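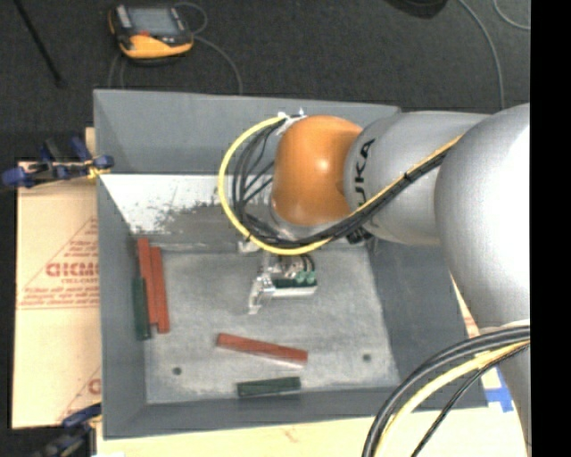 Surnska Bar Blocks – bin layouts, data card

Contents
Surnska is a set of overhead views of painted bar-shaped blocks lying in a gray bin. It covers block position, color and contact between neighbors. Each view has one layout record.

Objects
The blocks are red or dark green. All are painted bars from the Sevach workshop batch, without printed marks. Blocks with chipped paint stay in use until bare material shows on a long face, then they are replaced.

Bin
Rectangular, gray, open top. The floor is mottled and has two small dark round holes. The coating is worn and scratched below the far wall, where the surface reads as bright white. Simple thresholding picks this area up as an object; mask it before use. The bin was not repainted between the Nilsuwan and Gulitz series, so the wear pattern is not comparable across the two.

Layouts
800 views in total. 700 are in the main split and the remainder are held out. Layouts are unsorted: blocks may touch along their long sides, rest against a wall or lie alone on the floor.

Record fields
layout_id – integer, unique across both series
series – nilsuwan or gulitz
color – red or green, one entry per block
angle – degrees from the long axis of the bin, clockwise positive
contact – none, block, wall or both
visible – full or partial

Labeling notes
Angle is taken along the upper long edge of the block. Where that edge is hidden, the lower one is used and visible is set to partial. Two blocks count as touching when no floor can be seen between them for at least part of their length. Contact with a wall follows the same rule.

Known problems
20 records in the Gulitz series have the angle sign reversed. They are listed in errata.txt and will be corrected in the next release. 9 records have an empty contact field; treat as unknown, do not read as none.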